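July, a little after nine in the evening

The roses made it home! I have been grinning at them since supper and I can't seem to go and do anything useful.

I'd meant to go to Madville only for potting soil and a new hose washer. But the road goes right past the Gorkeden growers' barn, and the sign was out, and the doors were open, and well, there went the morning. They had buckets down both sides, every color you could want. Peach ones, a yellow so pale it was nearly cream, a striped thing I didn't care for at all (it looked like bacon, sorry, but it did). And then the reds at the back where it's coolest. I went straight to the reds. I always do.

I came out with 13 stems, because the woman at the counter threw one in on top of the dozen, and no potting soil, and no washer. The hose is still dripping as I write this.

Stripping and cutting took me most of an hour and I loved every minute. I did it at the sink with the old Garton snips, which still cut beautifully even though the spring sticks. Slanted cuts, under water, leaves off the bottom. I left more leaves on up top than the books say to. I like a rose to look like it came off a bush, with its teeth and its bristles. I only got pricked 3 times, a personal best.

Then the vases. I tried the blue pitcher first and it made everything look gloomy, so back it went on top of the cupboard. The clear glass one was right the moment I set it down. You get the stems that way, and I think the stems are half of it, the way one will wander off sideways and then change its mind and come back.

What got me tonight was the underneath. I never look there! Everybody looks a rose in the face, me included, but if you get your chin down low there's the whole green collar, all those little pointed fingers going every which way, fuzzy along the edges. And the petals from the side are like good velvet, the kind on my grandmother's piano stool, with fine lines running up them. I must have stayed bent over for ten minutes. My neck is complaining about it now.

Paid 95 cents a stem, by the way, writing it down so I remember next year. The Politis stand by the bridge wants more than that for carnations.

Fresh water in the morning, first thing, before coffee. And move them off the sunny side before noon.

My favorite of the lot, with its green collar showing:
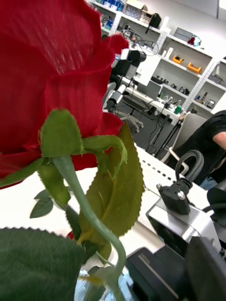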